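Can a robot put the groceries away yet?

2018-04-25

I get this question more than any other, usually from people who've just come in with five bags and a melting carton of ice cream. So last month I went to bother the folks at Zundach, a small outfit above a tile showroom, where Régis Marchal and a couple of colleagues have spent the winter on what they call the pantry problem.

Short answer: sort of, slowly, and please don't hand it the eggs.

The long answer is more fun. Régis let me stay all afternoon (and fed me, which helped). Their arm is bolted to a bench and has two fingers and a very patient manner. Boxes it likes. A box has flat sides and stays the shape it was when you looked at it a second ago, so the arm comes in square, closes up, lifts, done. I watched it shelve pasta and crackers and I started to think my job as family unpacker was over.

Then Régis gave it a bag of lentils. Oh dear. The fingers closed on the middle, the lentils went to both ends, and the whole thing folded over like a sleepy cat and slid out. Second try, same. On the third it got hold of the top seam and made it to the shelf, and I clapped, and everyone looked at me.

They keep a log, of course. Out of 278 tries with soft packets since November, 86 ended with the packet where it was supposed to be. Régis thinks that's pretty good. My nine-year-old would lose her allowance over it, but I see his point, as last spring's version couldn't do it at all!

What surprised me was how much of the trouble is in the bin and not in the food. Things lean. They lean on each other, and on the wall, and when you pull one the next one flops into the gap. We fix that with a knuckle and never notice we did it. For the arm it's a whole new puzzle each time, and see-through plastic makes it worse, with the cameras often unsure whether there's a wall there or just air. The jumble they practice on is pretty much my own kitchen cupboard: a box of Wang Shouyi thirteen-spice, a packet of those glossy red gluten strips, and another packet slumped over at a slant, all sharing one clear tub.

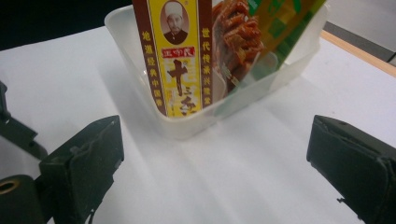

What it would cost you

Nothing, because you can't buy one. Erasto Mushi, who handles the money side over at Manenov, told me they'd like to get a kitchen arm down to almost 2,000 dollars, without the installation, and he wouldn't give me a year. I asked twice. He did say shops will get them first, for restocking shelves where everything comes in the same few boxes, and I believe him.

I'm going back in the fall to see if the lentils are going any better. If you've got a grocery item you'd like me to bring along, write in and tell me. Somebody has already asked for a bunch of grapes.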